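Mezzanine notes, March

Started on the loft corner after lunch. Silviu wants the blue table kept up here as a reading spot, and I agreed as long as it stops being where everything gets dropped. Yu-ting took the Histano samples down to the store room before I got here, 13 binders and a carton of loose swatches, so that part is done.

Left to sort: the books, the photo frame, the cables, the chair.

The brown book with the gold emblem goes back to Kam-wah, who lent it to the Trudberg job for the binding color. Pink one is the Hilary Mantel, The Giant, O'Brien. Siu-ming is partway through it, leave it alone. I want the two books kept flat on the table until we have a shelf. Standing them up without a bookend just means picking them up off the floor later.
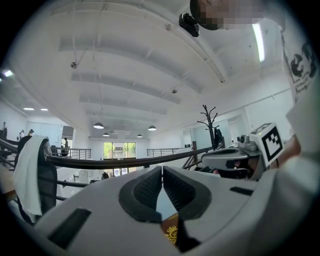 Shelf options. Yip quoted a wall unit 600 mm wide, which would fit between the posts but means drilling, and Bogdan says no drilling up here until the landlord answers. The other choice is a low freestanding one from Sitska, 64 cm high. That stays under the handrail, so it won't block the view down to the doors. I prefer the low one. Asked Silviu to measure again before ordering, as his first number and mine don't match.

Mesh chair: the towel on the back needs to go home with somebody. Chair itself is fine, stays by the desk.

Cables are the real job. Two white power strips on the floor, white and black leads all over the boards near the little side table. Plan is to run one strip along the railing side, tie the leads in a bundle and label both ends.

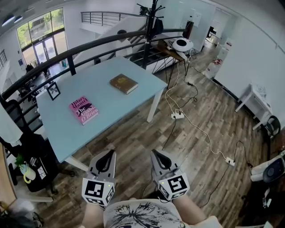

Need 16 cable ties and a roll of white tape. Bogdan has tape in his drawer. Do the unplugging after 5 pm and check with Yu-ting first, she sometimes leaves a laptop charging up here.

Coat rack stays put for now. Kam-wah would like it nearer the stairs, but I haven't checked how much room that leaves for people coming up.

To do next: ties, tape, shelf measurement, ask Siu-ming about the frame.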